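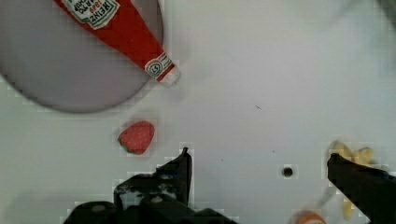 A Heinz ketchup bottle across a gray plate, with a strawberry on the table.

Ketchup and strawberries? The Botha supper table is back

May 23, 2023

If you've walked past the old Nalel hall lately and wondered why people were carrying their own condiments through the door, I have your answer. The Botha supper table has started up again after its winter break, and I went along with an empty stomach and a bag of dinner rolls.

For anyone new in town, the supper table is a shared meal with a very loose set of rules. You bring one thing you'd put on a plate and one thing you'd put next to it. It doesn't have to match. It doesn't have to be homemade either, and store-bought is so common that I'd feel a little showy turning up with a casserole. Everything goes out on the tables, you take a plate, and you sit down wherever there's a chair.

This season the organizers have added a theme, and the theme is red. Red food, red sauce, red drinks if you like. I thought that sounded a bit like a kindergarten party when I read the flyer, and then I spent half the afternoon in the grocery store getting way too into it. Radishes! Cherry tomatoes! Those little wax-covered cheeses! I ended up with the rolls (not red) and a jar of pickled beets (extremely red, and now also on my good jacket).

The big talking point at my end of the table was ketchup, and whether it belongs anywhere near fruit. A woman across from me said her whole family dips strawberries in it. She was completely serious. The man on her left said he'd sooner eat the napkin. I'm the type who will try anything once, so I put a small blob on the side of my plate and went in with a strawberry. It's sweet, then it's vinegary, then you get the strawberry back at the very end. I wouldn't serve it to guests, but I did have a second one, and I've been thinking about it all week.

My vote for best dish goes to a cold tomato and watermelon salad with a lot of black pepper. I asked for the recipe and was told there wasn't one, you just cut things up until the bowl is full. There was a very good meatloaf too, with the sticky glaze on top, and it was gone before the second row of tables got up. Get in line early, that's my advice. The red velvet cupcakes lasted longer, mainly thanks to how rich they were. I managed one and had to go stand outside for a while.

Now for the part people keep asking me at the post office. Yes, the hall has its kitchen back. It closed in February when a pipe let go under the sink and soaked the floor right through to the coat room. The repair bill came to $1,737, and that's been paid in full out of the supper jar and last fall's bake sale. There's a new floor, the sink drains, and the oven door finally shuts without somebody leaning a chair on it. I miss the chair a little.

The tables are new to us as well. They came from Draken, the lunch place over on the highway that closed its dining room and now only does takeout. We got 17 of them, and they wipe down so much easier than the old folding ones, which had a crack down the middle that ate every pea that came near it. Plates are the hall's own, but there weren't quite enough to go around on opening night. We had 38 people come through the door, which is the best turnout I can remember, and the last few ate from soup bowls. If you have spare dinner plates sitting in a cupboard, any size and any color, the hall would love them. Leave them in the crate inside the side entrance. Chips are fine, cracks aren't.

A few practical bits. Doors open at 5:30 and people start eating at six. It's free to come, and the jar is by the door if you want to put something in it. Please write what's in your dish on a piece of tape and stick it on the side, especially if there are nuts. Sauces and dressings should come in a container with a lid or a cap. We learned that one last year with a gravy boat and a flight of stairs, and I was the one holding the gravy boat.

Kids are welcome and had a great time this round. There was a sort of contest going at the far end over who could build the reddest plate, with a lot of shouting about whether pink counts. (The ruling was no, and there was some bitterness over a slice of ham.) They've asked for green next time, so green it is. I've already got my eye on a key lime pie.

Parking is the same mess it always was. The lot behind the hall fills up fast, and the strip along Skuvalham Lane is fine as long as you stay clear of the 2 driveways at the bend. The neighbors there have been very patient with us, and one of them came in for a plate of meatloaf, so I think we're on good terms.

The next supper is in four weeks, same place and same time. You don't need to sign up. If you want to help set out chairs, come at 4:30 and look for the open side door. And if anybody picked up a blue serving spoon with a bent handle by mistake, it's mine and I'd like it back, please.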